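My Project Report: Moving Abroad in Your Thirties and What It Costs You (Besides Money)

So this started because my aunt Erzsébet packed two suitcases at 38 and moved to a harbor town where she knew exactly one person, and that person moved away in April. I was supposed to write my term project on "a migration topic of your choice" and everyone else picked something with a war or a treaty in it. I picked my aunt. Well, people like my aunt: grown-ups with okay jobs and okay apartments who leave anyway, with no company paying for the movers.

My question was pretty simple. What do people who move abroad on their own, after 30, wish they had sorted out before they left? I wrote a survey with 22 questions (too many, I know, I know) and posted it in a newcomers' group called Fellell, which has 3,503 members, most of them in or near Zurnville. I got 114 filled-in surveys back. After that I did long phone calls with four people who said they didn't mind talking. One of them talked for two hours and I loved every minute, even the part about her cat's vaccination papers.

I should say that Fellell is mostly people who stayed. If you moved, hated it and went home after three months, you probably left the group too, so my numbers lean toward the happy ones. My advisor Veronika Dudás wrote that in the margin of my first draft in very large letters, and she was right.

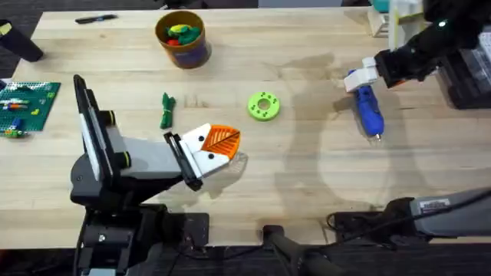

What was the hardest thing to arrange in the first month?
A place to live, by a mile. Landlords wanted a local pay slip, employers wanted a local address, and the bank wanted both before it would open an account.

I called this "the triangle" in my notes and then kept hearing it from everybody in their own words. Akua Kpodo, who moved to Zurnville from a much bigger city to work in a bakery, said she spent her first weeks carrying the same folder between the same three offices. She got out of it by subletting a room from a coworker who wrote her a letter. A letter! Handwritten! The bank took it without a blink.

Lots of the answers were like that. The official route exists, it's on a website, and then the thing that really gets you through is a coworker or a neighbor or the guy at the phone store. I had a whole section planned on government info pages and ended up cutting it down to one paragraph, and you're reading it.

Money was the part where I had to redo my math twice. The people who told me what they'd saved before moving gave me wildly different amounts, so I asked instead what surprised them. Deposits came up most. One man paid 900 up front for a studio and then another 208 for a "key fee" he still can't explain. Winter heating came next, then dental work, then flights home. Flights home is a sneaky one. You plan for Christmas and you don't plan for your cousin's wedding, your dad's knee operation and your best friend's new baby all landing in the same spring.

Then there's the lonely part, and I wasn't ready for how long people would write about it. I left a box that said "anything else?" and I figured I'd get a few words. Some people wrote a page. Cheng-en Tai told me on the phone that the first month was great because everything was new, and month five was awful because everything had stopped being new and he still ate dinner by himself. He joined a rowing club without liking rowing very much. He's still in it.

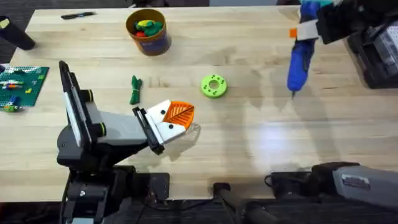 Department of Social Studies, Somogyi College

Language was more mixed than I expected. I thought I'd find that people who arrived speaking the language did better, full stop. They did find jobs faster. But several of them said they had a harder time making friends, and my best guess is that nobody had to slow down and help them. The beginners all had a class, and the class went for coffee afterward, and there you go, six friends. I can't prove this with my survey (I didn't ask the question well) but if I did the project over I'd start right there.

My aunt filled in the survey too, by the way. I left her answers out of the count so that I wouldn't be tempted to make her the star. She says she should have brought her good winter boots and left the bread machine at home.

Stuff I'd do differently:
- Ask fewer questions, and put the open box first, when people still have some energy.
- Find people who went back. I only reached one, through the Pinovow message board, and she changed her mind about being quoted.
- Write down the date of every phone call. I lost half a day working out who I'd talked to when.
- Ask about couples and singles separately. Two people splitting a deposit is a very different move.

Thanks to Zsófia Deák for helping me sort all the open answers into piles on her living room floor, and to everybody at Fellell who put up with my reminders. The question list is in the appendix, typos included.

Comments

marlo_k
The triangle!! I lived this. My way out was a boss who called the bank himself.

Akua K.
Nice to see my folder get its moment. I still have it.

tessb
Did you ask anybody about pensions? That's what keeps me up at night at 41.

Reply from the author
I didn't, and you're the third person to bring it up. Going on the list for next time!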